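How to Portion and Plate Sealed Dessert Cups for a Self-Service Table

Kultovik > Kitchen and Table > Guides
By Keith Mottram
Updated Jan 31, 2019

Contents
Before you start
Choosing the plate
Preparing the table
Placing the cup
Opening at the table
Clearing and washing
Common problems

This guide covers the service of single-portion yogurts and desserts in their original sealed packaging, one to a plate. The method was written for the breakfast room at Stirkarstead, where 24 places are laid the evening before and the chilled items go out last. It works equally well for a single place at home.

Before you start

You will need the following:
Sealed dessert or yogurt portions, chilled
One flat-bottomed plate per portion, wider than the package on all sides
One teaspoon per place
A lint-free cloth
A refrigerator thermometer
A small bin or bowl for lids

Check the date on every portion while it is still in the refrigerator. Remove any with a swollen lid, a split seam or residue along the seal. A dented side wall is acceptable if the seal is intact. Creases in the foil are normal and come from stacking, but a pinhole is grounds for discarding the portion. If you are in doubt, press the lid lightly with one fingertip. It should give and return without a hiss.

Choosing the plate

Use a plate with a flat center at least an inch longer than the longest side of the package. Coupe shapes with a continuous curve are unsuitable for rectangular packages, which rock on the two lowest points when the spoon is pushed into a corner. The Vamness side plate is suitable. The Parri saucer is not, as the well for the cup is too narrow.

Clear plates show fingerprints and water spots more than white ones do. Hold each one up to a window or lamp before it goes out, and wipe from the center to the rim. On a white table a clear plate can also be hard to see at the edges. A colored or dark rim solves this and makes it easier to line up the places.

Preparing the table

1. Clear the table completely. Wipe with warm water and a small amount of dish soap, then with plain water.
2. Dry the surface with the cloth. Plates slide on a damp matte top and leave a ring when lifted.
3. Mark the place positions. At Stirkarstead we allow 700 mm of table edge per person - less than this and the spoons end up in the neighboring place.
4. Set the plate in the middle of its place, not against the edge.

Placing the cup

1. Take the portions out of the refrigerator no more than ten minutes before service. Work in batches if you have more than one table.
2. Wipe the condensation from the sides and base of each package.
3. Hold the package by its side walls, below the lip. Do not lift it by the lid or the pull tab.
4. Lower it onto the plate base first, with the printed face toward the person who will be seated.
5. Let go, then check that all four corners of the base are in contact with the plate.
6. Put the teaspoon on the table to the right of the plate. A spoon balanced on the rim tends to tip when the plate is moved.

The package does not need to be square to the table. A diagonal placement leaves a free area of plate on each side, which is useful for the lid and later for the spoon. What matters is that the whole base is supported and that no part of the package touches the rim.

Opening at the table

Steady the package with one hand at the side walls and pull the tab low and slowly across the lid, toward the opposite corner. Pulling straight up releases the seal suddenly and throws drops onto the plate. Fold the lid in half with the wet side inward and lay it on the plate, or put it directly in the bin.

Clearing and washing

Carry the plate and package together. Scrape any remaining product into the food waste, rinse the package and sort it according to local rules. Wash clear plates separately from pans, as a greasy film shows up as haze once dry. We changed to a softer sponge in December and the scratching on the older plates has stopped getting worse.

Common problems

The package slides on the plate. Either the plate or the base of the package is wet. Dry both and set it down again.

The direction of placement varies between tables. Rectangular packages come in several layouts, and the side with the most print is the one to turn toward the seat. With a white lid and purple sides, as on the clear, dark-rimmed plate at the end of this page, the side bearing the lighter graphics is the face to use, and the package can still sit at an angle and slightly off-center without looking misplaced. 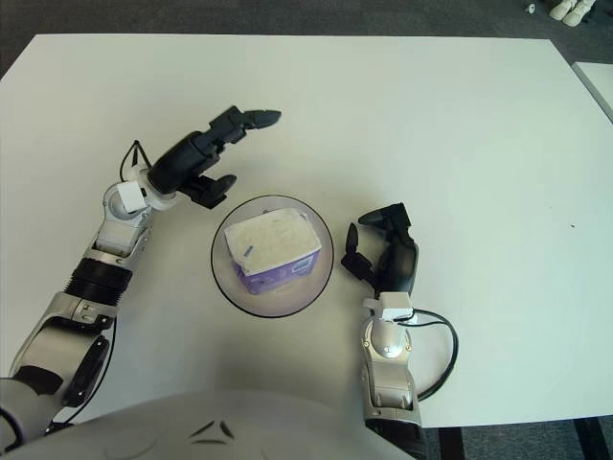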